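How to Budget for a First Tabletop Robot Arm
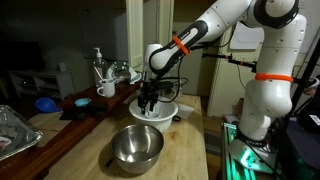

Gripper reaching into a plastic bowl on a butcher-block table. Arm on an extrusion stand, kitchen counter to the left.

The price on the quote covers the arm. Most of the planning goes into everything the arm touches, stands on or plugs into. Work through the steps below before you ask for quotes, and keep the answers in one spreadsheet.

Step 1. Write down the task

One sentence is enough: "Move small cups and bowls between the counter and the table." Add the heaviest object and the farthest reach. Measure the reach from the spot where the base will be bolted down. The edge of the table will give you the wrong number.

Payload figures normally leave out the gripper, so subtract its weight first.

Step 2. Price the stand

You need a rigid base. Aluminum extrusion with a metal mounting plate works well for a single arm and can be changed later. Our parts for the Meesuk kitchen bench came to $954, including the plate, feet and brackets. Order spare brackets at the same time. We didn't, and paid shipping twice.

Step 3. Choose the gripper separately

A two-finger gripper handles cups, bowl rims and most utensils. Check three things on the data sheet:

Maximum opening
Finger length, if you plan to reach inside containers
Whether the wrist flange needs an adapter

Flikel and Jendmont both quoted us a gripper without the adapter. Ask for it as its own line.

Step 4. Add the small items

Cables, cable ties or bands, clamps, rods for holding small devices, a power strip, spare fingers. Set aside $2000 for this group in the first year. It sounds high until you start replacing cables.

Props are cheap. Buy bowls in both plastic and stainless steel if you will use a camera, as shiny metal can be harder to work with. Allow 2 of each.

Step 5. Plan the space

Mark the full reach of the arm on the floor with tape, then check doors, the fridge and any counter that falls inside the line. Leave room to walk behind the stand – you will be back there more than you expect. Find out which outlets share a circuit.

Step 6. Compare quotes

Put every supplier on the same rows: arm, controller, gripper, adapter, stand, shipping, training, warranty. Flurelis left training off its first quote and added it when asked. Blank cells are questions to send back.

If your budget year starts in January, get the quotes in before the holidays and check how long each price is good for.

Last updated 3 Sep 2020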